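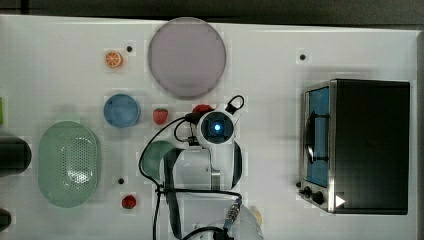 Irnotora Founder Workspace
Membership and equipment for early-stage companies

The Founder Workspace is the standard membership offered by Irnotora to companies in their first years of trading. It provides a furnished office, shared meeting rooms and access to the business support programme run from the Adden building. Membership is open to registered companies and to sole traders who intend to register within the term of their agreement.

What is included

Each office is let with desks, chairs, lockable storage and a wired network connection. Heating, lighting, cleaning and business rates are covered by the monthly fee. Members may use the building address for company correspondence, and post is sorted at reception each morning.
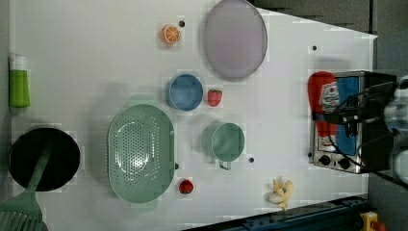
Offices are supplied for teams of up to 5 people. Companies that outgrow their room may apply to move to a larger one without paying a second joining fee, subject to availability. Requests should be made in writing to the Membership Office.

Meeting rooms

The Drakos and Falus rooms may be booked through the member portal. Both have a wall screen, a conference telephone and a whiteboard. Drakos is the larger of the two and is suited to board meetings and investor presentations. Bookings not taken up within the first part of the reserved period may be released to other members.

Fees and deposit

A refundable deposit of £500 is payable on signature. The monthly fee depends on the size of the office and is set out in the written offer. Printing is charged separately at the end of each month.
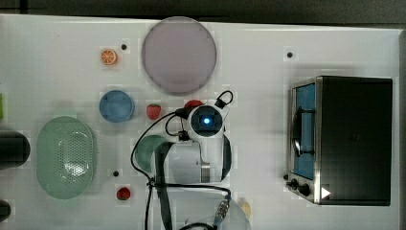

Agreements run from month to month after the initial term. Notice must be given in writing by the account holder named in the agreement. Deposits are returned once keys and access cards have been handed in and the room has been inspected.

How to apply

Applicants are asked to send a short summary of the business, the names of its directors and the number of desks required. A viewing will then be arranged. The next intake begins in May. 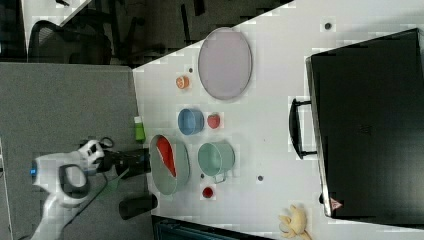 Samah El Ouafi
Membership Office, Irnotora

Enquiries about existing agreements should quote the office number and the company name. Terms are reviewed each year, and members are told of any change before it takes effect.

Page last updated: August 22, 2021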